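The simulation club at Illitz meets in what used to be the typing room, and when I got there Kerttu Nurmi was already eating a granola bar over somebody's keyboard. She waved me into a chair. "Sit, sit, you're just in time for the clips," she said, as if I'd know what that meant.

I'd come because my niece won't stop talking about this club. I write about gardens most weeks, so go easy on me with the technical parts! Kerttu teaches math the rest of the day and started the club with 2 students and one computer that overheated. This fall there are 11 of them, and they've entered the Pickering, a contest for school teams where the robot and the room it works in exist only on the screen.

The assignment sounds like nothing. Carabiner clips are lying on a table, there's a tray, and the robot arm has to put the clips in the tray. I asked Kerttu how hard that could be and she laughed at me, not unkindly.

"Pick one up off your own desk," she said. "You didn't think about it, right? You slid a fingernail under it, you let it roll a little, you pinched whatever came up. Our gripper has two fingers and no fingernails. Everything you did without thinking, one of these kids has to write down."

Aino Karppinen, a junior, is the one who writes most of it down. She talks fast and draws on the back of her hand while she does it (I counted myself lucky that she also drew on my notepad). Her trouble this month has been angles. A clip is longer one way than the other, so the gripper has to turn before it comes down, and if it's turned wrong it ends up pushing the clip along the table.

"I had it chasing one clip for a whole evening," she told me. "It just kept nudging it. My mom came in and said it looked like our cat."

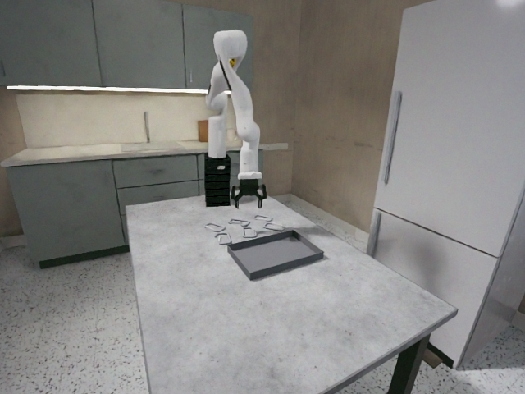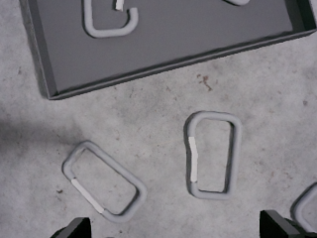

I asked why they bother with a kitchen, when a plain gray box would surely do. That one went to Nokuthula Xaba, who looks after the room itself, meaning the lights, the surfaces and all the stuff the arm never touches. She had clearly been waiting for somebody to ask.

"Because a plain box is cheating a little," she said. "Shadows matter. If the program only ever sees clips on a clean gray background, it learns the background. Then you change one light and it's lost. I change the light a lot. Aino hates me for it."

"I don't hate you," Aino said from across the room. "I hate the light."

They run the same task over and over with the clips dropped in different spots. The batch they were working through during my visit was 2048 runs, and they let it go overnight with a sign taped to the monitor asking the cleaning crew to leave it on. The batch before that had 408 failures in it. Kerttu prints the failures out as a list and the students go through it with highlighters, which struck me as wonderfully old-fashioned. Pink means the clip slipped. Green means the arm never got hold of it in the first place. Yellow means they don't know yet, and there is an awful lot of yellow.

I wanted to know whether any of it bothers them, spending all these afternoons on something they can't pick up and hold. Nokuthula shrugged. Aino thought about it longer.

"My grandpa asked me that too," she said. "He wanted to see the robot. I showed him on my laptop and he said okay, but where is it? And I said, well, it's in the kitchen, Grandpa."

Kerttu would love a real arm someday and has a catalog page pinned by the door, but she isn't pushing for one this year. For now she'd be happier with a second computer that can stay on all night, and with the radiator fixed. The Pickering entries are due on 21 October 2024, and the team travels to Clesholm after that if they get through. Parents are driving. Aino has already called the front seat.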